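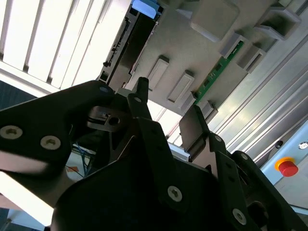
Under the long lights.

Moving a small workshop onto a proper stock program: my tips
November 2025

I put this off for years. Everything we owned lived in one enormous spreadsheet, 3486 rows of it, with a column called "misc" that I was rather fond of. We moved to Skindorach in October, having looked at Tessier as well (lovely screens, far too many of them), and I've been scribbling tips on the backs of delivery notes ever since. So I thought I'd type them up before the delivery notes go in the recycling.

Tidy the list before you move it. I know, I know, you want to get to the shiny new thing! But any mess you carry over will look official once it's in there, and then you'll be frightened to delete it. Sort by name first, then by supplier, and you'll spot the doubles straight away. I found 54 items entered twice, mostly down to spelling. "Grey" and "gray" were at war all the way down the sheet.

Pick one way of naming things and write it on a card. Ours goes thing, size, colour, maker. Stick the card up beside the screen where you'll see it when you're in a hurry, and if you must break the rule, change the card too. 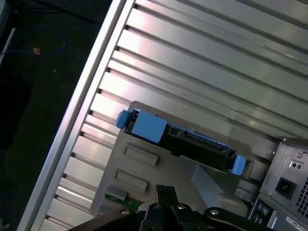
Then do your locations, and keep them dull. Shelf A, shelf B, and so on. I had places called "by the kettle" and "under the good bench", and the trouble started when we moved the kettle. We've got 19 shelves and each one has a plain letter on a bit of masking tape — masking tape peels off cleanly, and you will change your mind about half of them.

Try it on one shelf first. Put that shelf into the new program, use it for a week and leave everything else in the spreadsheet. Yes, it's a nuisance running two lists side by side. Still, it was that week that showed me I'd set up screws to be counted one at a time, when we only ever buy them by the box and only ever notice them when the box is light. Better to learn that on shelf C than on the lot.

Print the old list before you import anything. Paper! In a folder! I've had the folder out five times already and I'm not a bit ashamed.

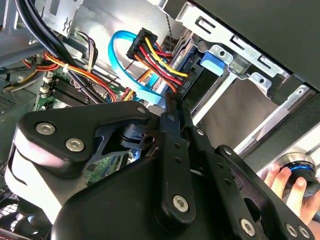

While you're at it, save a copy of the old spreadsheet under a new name with "DO NOT EDIT" in it, and take away everybody's permission to change it, your own included. I kept popping back to update the old one out of habit, and after a few days I had two lists and neither was right.

Give each person their own login. A shared one seems friendlier, but when a whole tray of hinges goes down to zero you want to be able to ask someone what they pressed. It took me an afternoon to set ours up and most of that was people choosing passwords.

Don't switch on every feature. Ours came with reminders, forecasts, a colour-coded calendar and some sort of supplier score. I turned the lot off except the low stock warning, and I'll add the others if anyone misses them. The calendar might come back after Christmas. The supplier score can stay where it is. 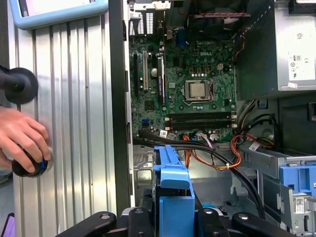

BACKUPS AND OTHER BORING JOBS

Back up to something you can unplug. Ours goes onto a small drive that lives in the biscuit tin with the spare keys, and I swap it with a second one at the end of the month. If your program keeps everything online, download a copy anyway, in a format your old spreadsheet can open.

Practise getting it back, too. I pretended we'd lost the lot and tried to restore it on an old laptop, and I'm glad I did — the file wanted a password I'd never written down.

For labels, buy one roll and test it before you order a box. I used Banora ones and they stuck nicely to plastic tubs and fell straight off anything dusty, so wipe first. Print the name bigger than you think you need and leave the code small underneath. People read the name.

Last one for now: keep a notebook by the computer for grumbles. Everyone writes down what annoyed them and I go through it with a cup of tea when things are quiet. The top grumble at the moment is the beep when you save, and I've yet to find the setting for it.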